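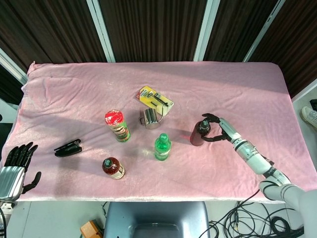 Fig. 4. Table with fleece cover on, bottle held by the neck and shoulder.

Section 4: Clearing and re-laying a covered table

The Fledinberg cover is sold as a fleece that "lies flat by itself". We have not found this to be so. Allow time for smoothing, and do not expect the cloth to look like the one on the packet.

Before you start

Have a tray and a bin bag within reach. The Tully tray (part 312) is the one listed for this table, though any tray with a raised lip will do and most cost less.

1. Take off anything tall first. Bottles stand badly on fleece, whatever the label on the cover says about grip. Hold the bottle by the neck and shoulder, lift it straight up and put it on the tray.

CAUTION: Do not slide a bottle across the cloth. The fleece bunches in front of the base and the bottle goes over.

2. Check that caps and lids are on. Push down the lid of a snack can before you pick it up, and carry the can by its sides.

3. Empty any mug at the sink and leave it there. A steel mug may look clean from across the room. Look inside it.

4. Lift carded goods last. Blister packs have stiff corners which catch in the pile, so raise one edge and peel the pack away. If a mug is resting on the card, move the mug first.

Note: Small tools should stay in their packs until you have somewhere to keep them. The Zakov drawer insert is meant for this, but its slots are too narrow for thick handles.

5. Go to the front edge and pull the cloth towards you until the overhang is even. Do the same at the left side, where the loose edge tends to curl.

6. Smooth from the middle outwards with a flat hand. Two passes are enough. A third makes no difference that we could see.

7. Put things back with a gap between them, heavy items nearest the middle.

Note: Ironing is suggested on the care label. Try a hidden corner first, on the lowest setting. The sample we tried in July came out shiny.

Replacement covers are order code 2736. The "non-slip" version is 93 and costs more.

Section checked by Benvinda Brandão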